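Milagros Inga has worked with lost property and cast-offs for nine years, first at a bus depot and now at Varkavano, a small reuse shop that takes in mixed household boxes and sends most of what is in them back out again. I met her at seven in the morning, before the shop opened, and she kept sorting while we talked.

The shop takes in 400 boxes in a busy month. February is the busiest, she says, when people finally deal with what they put in the garage after the holidays.

"People write 'kitchen' on the box and it's half kitchen," she said. "The rest is whatever was on the floor that day. I don't mind. You just can't trust the label."

Everything gets tipped out before it gets a shelf. Inga doesn't like to sort from the box itself, where the small things sink to the bottom and the corners are hard to see into. She prefers something wide and shallow, with sides that slope, so that things slide back to the middle when she pushes them around. Metal is best. It scuffs and gets dusty, but it can be wiped down and it doesn't soak anything up. 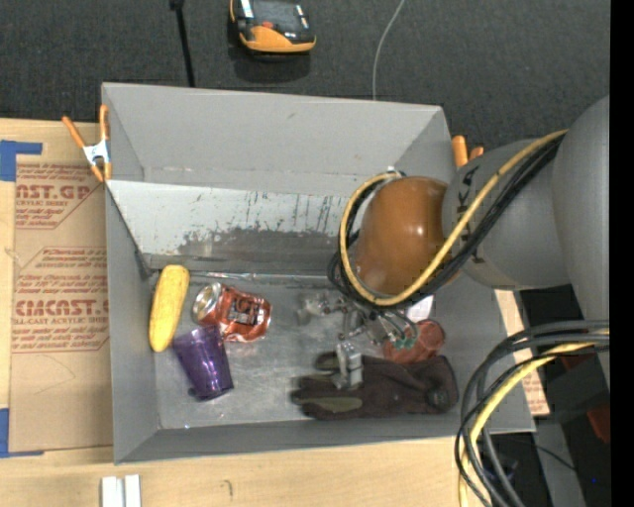

A mixed lot is harder than a big one, in her view. A yellow plastic corn cob and a red toy fruit are easy, as they go with play food. A purple plastic cup could be kitchen or could be picnic, and she puts it with kitchen. A crushed soda can is recycling. A brown work glove is the one that slows her down.

"A single glove, what do you do with that?" she said. "I keep it for 90 days. If the other one comes in, they go out as a pair. If it doesn't, it goes to rags."

Does the other one ever come in?

"More than you'd think. People find it in the car and bring it over."

She takes the trash out first, then anything soft, then the hard plastic. Soft things hide other things, she told me, and she once missed a set of keys under a dish towel. Since then she lifts every piece of cloth and shakes it.

Play food has its own tub at Varkavano, and it sells fast. Inga washes it in plain dish soap and leaves it on a rack overnight. Corn takes longer than the rest - the soap stays between the kernels and she goes over it with an old toothbrush.

I asked what she would change about the boxes people bring. She thought for a bit.

"Empty the cans," she said. "And tape the bottom of the box."

She had two more to get through before opening, and the first one was marked "kitchen."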